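ok Dindwood patch 23 dropped this morning and I have been playing since breakfast, so here's a very messy thread of first impressions

first thing, the new hero. Lamier is a support who throws little lanterns and anyone standing near one heals. sounds boring, is NOT boring. you can kick the lanterns!! I kicked one off the bridge on Gillumow and healed a teammate who was already falling to her death

tank players, go read the shield changes before you queue. I didn't, and I spent my whole first match wondering why my shield kept popping. it has 408 health now and it does not feel like a lot
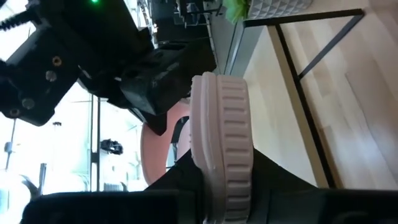
pink cap, side view

Gillumow at night is gorgeous btw. they moved the health pack by the windmill, so everybody in my lobby kept running to the old spot and just standing there (me too, three times)

ranked is a bit of a mess at the moment. I finished last season at 2312 and my placements have been against people who are clearly way better than me, plus one guy who I think was eating dinner

also if you click your match history you get a 404. not just you, my whole group has it. the replays still work if you go in through the career page

someone asked about the Okeke Cup. yes it's still on Friday, and yes they're playing on the new patch, which seems wild to me. the teams get what, a few days with Lamier? I'd ban her every map

skins: the beekeeper one is great, the pirate one is a recolor and I'm not paying for it (I will probably pay for it)

going back in for a few more games tonight, support queue is super long with everyone trying the new hero so I'll be on tank. reply if you want an invite, we have two spots and we're pretty chill about losing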